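4. Teaching a chore to the Wilbridge with the hand-held gripper

Before you begin this section, please make sure you have finished section 3 and that the gripper has been fully charged. I know it is tempting to skip ahead (we have all done it), but a gripper that runs flat halfway through a chore loses the whole of that attempt, and you will have folded the tea towel for nothing.

4.1 What you can fairly expect

People who take on one of our machines nearly always ask the same thing first, and it is a good question: can it do the housework yet? The kindest answer I can give is that it can do a few small parts of it, in a room it has been taught in, with things it has met before. Our own test kitchen at Villanueva has been running since January, and up to 28th April the machine there had made 1,837 attempts at clearing a table. It did nearly 700 of them from start to finish without a person stepping in. Cups went well. Cutlery went badly, and wet cutlery went worse. Laundry is further off still, although it will put a folded towel on a shelf if you are patient with it and the shelf is low.

On the shop floor things are a little brighter. The Jirov packing line gives the machine the same box in the same place all day long, and that suits it very nicely.

4.2 Getting ready

1. Choose one chore, and a short one. "Put the mug on the tray" is a chore. "Tidy the kitchen" is a great many chores, and you will only end up cross with each other.

2. Clear a space where you can move your arm freely without bumping into chairs, door handles or the cat.

3. Switch on all the lights you would normally have on, and leave them alone until you have finished.

4. Hold the gripper out in front of you and squeeze the handle twice. The fingers should close gently and meet at the tips. If they do not, go back to 3.6 and set them again.

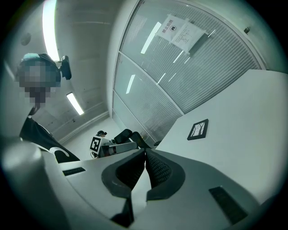

5. Wait for the long tone before you move. It can take a little while the first time, so do give it a chance before pressing anything else.

Note: Large areas of glass and very shiny worktops can confuse the tracking. If you hear the double tone, turn so that you are facing something plainer and wait for the long tone again.

4.3 Showing the chore

1. Start each attempt with the gripper at chest height.

2. Move at the speed you would use to pass somebody a full cup of tea. Most of us go too fast to begin with, and the recording comes out jerky.

3. Close the fingers fully on the object before lifting, and open them fully before drawing back.

4. Press the button to end the attempt, then put the object somewhere slightly different and start again. A hand's width is plenty.

5. If you drop something, let the attempt run on and pick the thing up as you naturally would. These recordings are very useful to us, so please don't delete them out of embarrassment.

Caution: Keep your other hand away from the fingers while they are closing. They will not do you any great harm, but they do pinch.

Caution: Never use the gripper to lift hot pans, knives or anything holding more than a cupful of liquid.

4.4 Sending your recordings

Place the gripper back on its stand and choose Send to Cenditel on the screen. Leave it there until the light stops blinking. Should the sending fail 3 times in a row, write to Rafail Deligiannis on the support desk, and tell him which chore you were teaching and what sort of room you were in.

Section 5 explains how to let the machine try the chore for itself. Please stay in the room with it while it does.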